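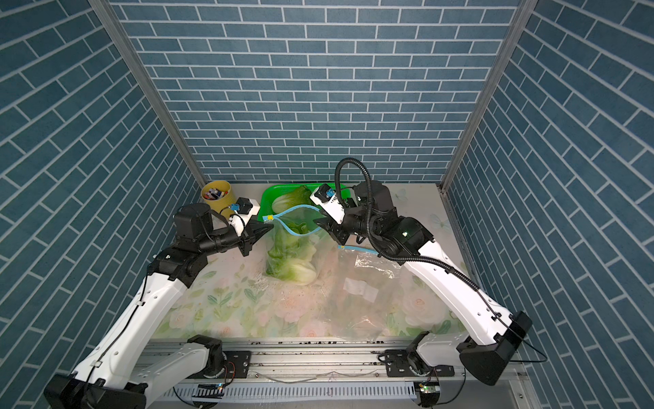

Ticket: Label printer drops every second label after driver update

Home Knowledge Base Tickets Downloads Contact

Filed under: Printing > Drivers and Queues

Opened by: Quyên Đoàn
Site: Hemberg packing office
Status: Resolved
Opened: 24 July 2025

Problem

The Zurex desktop label printer feeds a blank label after each printed one. A batch of 40 address labels uses up twice the stock and leaves the order numbers out of step with the packing list. The printer worked normally until the Zendura print driver was updated from version 3 to version 7. No error is shown on the workstation, and the status light stays green.

Steps already tried by the user

Power cycled the printer and the workstation. Replaced the roll. Cleaned the gap sensor with a dry cloth. Ran the built-in self-test from the feed button.

Log

Entry 1. Self-test output requested and received. The test labels print one after another with no blanks. The hardware, the sensor and the roll are ruled out. The fault is in the job as sent from the workstation.

Entry 2. Checked the label size in the driver. The update reset the page length to the default, which is longer than the stock in use. The printer reads the extra length as a second label and feeds past it. Set the length by hand to match the roll and saved. First test job printed correctly. Second test job had blanks again.

Entry 3. The setting does not hold. The shipping software from Phan keeps its own copy of the page setup and sends it with each job, overriding the driver. Opened the template in the Phan editor and found the old driver name still listed. The template falls back to the default size when it cannot find that name.

Entry 4. Pointed the template at the new driver, reloaded the page size and saved under the same file name. Restarted the print spooler. Printed a batch of 11 labels with no blanks. Closed the shipping software, opened it again and repeated the batch. Same result.

Entry 5. User reports that the return label template has the same fault. Same change applied remotely. User confirmed the output - order numbers now match the packing list.

Cause

Driver update changed the queue name. Saved templates kept the old name and fell back to the default page length.

Fix

Reassign the printer in each saved template, reload the page size, save, then restart the spooler. Changing the driver setting alone is not enough.

Open item

Automatic driver updates are turned off on this workstation until the remaining templates have been checked. The customs form template has not been tested.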